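先说一句：如果你是从 Odette Hamel 那封群发邮件点进来的，欢迎！邮件里的旧链接已经失效了，以这个仓库为准。

# jodow-cards：Jodow 老食谱卡片转录

这是我这阵子最上头的一个业余项目。Jodow 是个小镇，我外婆家在那里，镇上有家面包房叫 Sawatzky，开了很多年，后来关了。关门的时候，店里留下 2 个铁盒子，里面塞满了手写的食谱卡片，有店里自己用的配方，也有街坊拿来交换的（比如“用我家的李子蛋糕换你家的黑麦面包”这种）。我把能看的都打成了文字，整理成表格，放在这里给大家用。

一共 368 张卡片，拆出来的配料行正好 3000 行。我第一次跑出这个数的时候以为脚本写错了，又跑了一遍，还是 3000，那就这样吧！

当前版本整理于 2022年5月28日。

## 里面有什么

```
cards.csv 每张卡片一行
ingredients.csv 每条配料一行
people.csv 卡片上出现过的署名
units.md 单位对照，强烈建议先看这个
notes/ 我的碎碎念，按卡片编号
```

`cards.csv` 的字段：

| 字段 | 说明 |
|---|---|
| card_id | 卡片编号，按盒子里原来的顺序排 |
| box | 第一个盒子是 a，第二个是 b |
| title_orig | 卡片上写的名字，原样照抄，错字也照抄 |
| title_zh | 我翻的中文名，翻得不好请骂我 |
| lang | 卡片主要用的语言 |
| signed | 有没有署名 |
| body | 做法全文 |
| doubt | 我看不准的地方打 1 |

`ingredients.csv` 就简单多了：`card_id`、`line_no`、`amount`、`unit`、`item`、`raw`。`raw` 那一列千万别删，它是原文，别的列都是我拆出来的，拆错了还得靠它找回来。我自己就手滑删过一次，从备份里捞回来的时候心都凉了半截。

## 关于单位（请务必看）

我知道大家都爱跳过这种段落，可是这个数据集里最坑的就是单位。写卡片的人用“杯”的时候，有时候指量杯，有时候指她家那只喝咖啡的杯子。还有“一鸡蛋大的黄油”、“一刀尖的肉豆蔻”、“够就行的面粉”。最后这个我特别喜欢，所以在 `unit` 里给它单独留了个值，叫 `enough`。

我没有换算成克。一开始换过，换完一看，李子蛋糕里的面粉多得能砌墙，才想起那张卡片的“杯”八成是小杯子。后来我把所有换算列都撤掉了。你要是想自己换，`units.md` 里写了我知道的每种说法，还有我猜它大概多大、为什么这么猜。猜的就写了“猜”字，没写“猜”的，是有卡片互相印证的。

温度也是一样。“中火炉”“热炉”“面包出炉以后的炉子”，全都照抄在 `body` 里。Romain Fleury 以前在别的面包房干过活，他跟我解释过，“面包出炉以后的炉子”指的是余温，适合烤蛋白饼之类慢慢烘干的东西。我照这个说法试过蛋白饼，第一炉颜色深得像焦糖，第二炉好多了，外面脆，里头有点粘牙，配酸奶油吃很可以。

## 转录是怎么做的

全手打。我试过文字识别，碰上这种连笔字，识别出来的东西基本是诗。比如有一行“两勺朗姆酒”被认成了“两位老人”，我截图发给 Yi-chun Lai，她笑了一晚上，然后很够意思地接过了 b 盒的校对。

流程是这样的：我先打一遍，搁几天，再对着原卡看一遍，改完提交。b 盒由 Yi-chun 再过一遍，她和我看法不一样的地方会记进 `notes/`。a 盒只有我自己看过，所以如果你发现 a 盒的错比 b 盒多，嗯，原因你也知道了。

有 29 张卡片的 `doubt` 是 1。大部分是油渍把字泡糊了，有的是铅笔字磨得太浅。看不清的字我用 `[?]` 代替，猜出来的字写成 `[糖?]` 这样。请不要把方括号批量删掉再拿去用！有人这么干过，然后跑来问我为什么他的姜饼没有味道。

## 语言

卡片上的语言挺杂，一张卡里换两三种都有，配料用一种，做法用另一种，最后骂烤箱的那句又换回来。`lang` 只记主要的那种，别把它当成严格标注。中文翻译目前只有标题，做法全文我翻了一部分，放在另一个分支上，还很糙，暂时不合并。

菜名翻译的几个原则：

- 有通行中文名的就用通行的
- 带人名的保留人名，比如“Grikalik 太太的李子糕”
- 实在翻不出来的就音译，原文在隔壁列，不耽误事

说到 Grikalik 太太，她的署名在 b 盒里反复出现，风格极其鲜明：配料写得一丝不苟，做法只有一句“照常做”。照什么常啊！我问了镇上好几位，最后是 Odette Hamel 告诉我，那个年代家家都会做发面团，这一步根本没人会写下来。我把 Odette 口述的做法放进了 `notes/`，注明了是后补的，没有塞进 `body`，免得混在一起说不清。

## 可以拿来干嘛

我自己主要拿来做饭，哈哈。认真说的话，有朋友用它研究菜名怎么在几种语言之间串来串去，Keegan Hawthorne 用它练手写了个食材搜索的小工具，叫 Brilano，输入家里剩的东西，它就给你吐几张卡片。代码在他自己的仓库，有问题去找他，别在我这儿开 issue（真的，我看不懂他的正则）。

不太适合的用途也讲一下。别拿它来推断“那时候的人都吃什么”。卡片是面包房收的，所以甜的和发面的占了大头，汤和肉少得可怜，谁也不会跑到面包房去换炖牛肉的方子。也别拿它来算营养，单位那段你要是看了就懂。

还有腌制和罐头类的卡片，标题前面我加了 `⚠`。老方子里的酸度和加热时间跟现在的安全建议对不上，当文献看可以，照着做请先查新的资料。这条我是很严肃的。

## 署名和隐私

`people.csv` 里只收了卡片上明写的署名，没有住址，也没有亲属关系。卡片背面偶尔有私事，谁欠谁鸡蛋钱啦，谁家女儿要结婚啦，这些我没有转录。有几条真的很好看，忍住了。

如果署名的是你家里人，想改成缩写或者拿掉，开个 issue 或者直接写信给我都行，不用说理由。已经有一家人来找过我，说奶奶的名字拼错了，错的是我，当天就改了，他们还顺手送了我一张盒子里没有的卡片。那张没有收进来，编号规则是照原来的盒子走的，我还没想好外来的卡片该放哪儿。

## 许可

转录文字和表格，随便用，注明来源就好。菜名翻译也一样。卡片的扫描件不在仓库里，原件还是 Sawatzky 家的，他们同意我公开文字，扫描件没有谈过，所以请别来问我要。

引用的话写“jodow-cards”，加上你下载时的版本就够了。我不需要你写我的名字，写了我也会高兴。

## 更新记录

- 四月：b 盒校对完成，`doubt` 字段从文字说明改成 0 和 1，旧脚本会报错，抱歉
- 本次：`units.md` 重写；`enough` 统一成小写；修了一批把小苏打和泡打粉搞混的行

小苏打那个要多说几句。原文里这两样东西经常共用一个词，我之前全翻成了泡打粉，结果 Solange McIntyre 照着做了一盘蜂蜜饼干，扁得像杯垫，她拍桌子来找我算账。我回头把相关的卡片全看了一遍：配料里有酸奶、酪乳或者蜂蜜的，改成小苏打，后面标了“推断”；没有酸性配料的维持原样。剩下几张两头都说得通的，`item` 里写的是“膨松剂”，你自己拿主意吧。

## 还没做完的

- [ ] a 盒找第二个人校对（有兴趣请举手，会看连笔字最好，不会的话我可以教，我有一张自己画的字母对照表）
- [ ] 给重复的方子互相加链接，光李子蛋糕就有好多个版本，差别全在放不放肉桂
- [ ] 做法全文的中文翻译
- [ ] 想一个办法标“同一个人写的但没署名”的卡片，字迹我认得出来，可是“我认得出来”不能当字段用

最后那条我纠结了很久。有一批卡片明显是同一只手写的，字母 g 的尾巴甩得老长，用的还都是紫墨水。Yi-chun 建议加一列 `hand`，用代号，再配一列写把握有多大。我觉得可行，准备先拿 b 盒试，试完把代号表放进 `notes/`，大家看了觉得不对的地方直接提，附上 `card_id` 就行，我周围没人愿意再听我聊字母 g 了，所以来信我一定会回得很快。

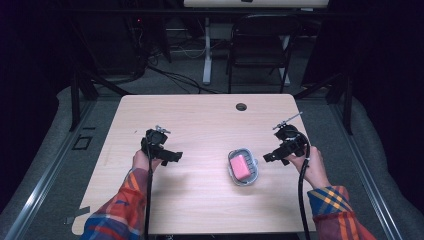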